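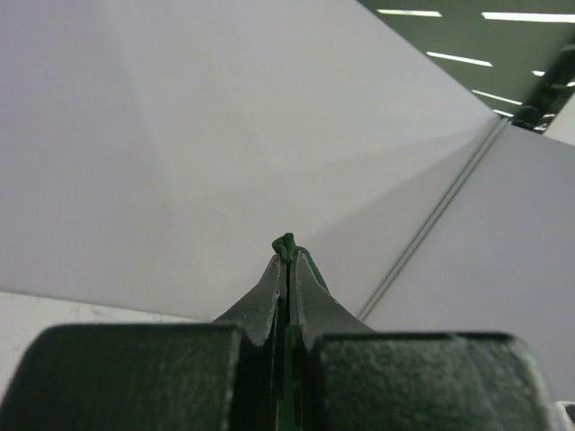

Home News Features Buyer's Guide Subscribe Contact

Most first budgets for a gripper cell stop at the arm, the gripper and the controller. Kukden's planning sheet for its Trukton cell did the same, and left spares until the November review. Fingertips should have had their own line from the start. A pair with scuffed, paler patches on the angled faces may still have plenty of life left, but the buyer needs a price and a delivery time before that becomes a question.

Kukden now allows 700 pounds a year for tips and pads, and holds 4 sets on the shelf. A further 2000 pounds covers fitting and setting up. Tejada quoted 226 pounds a set with delivery in up to four weeks – Birnero was cheaper but would not commit to a date.

Sheet material needs separate thought. Thin, pale stock creases easily, and trials should use the same grade that the line will run. Ask for the trial to be priced apart from the cell. If the supplier folds it into the total, the figure is hard to compare with anyone else's, and harder to get back if the order is dropped.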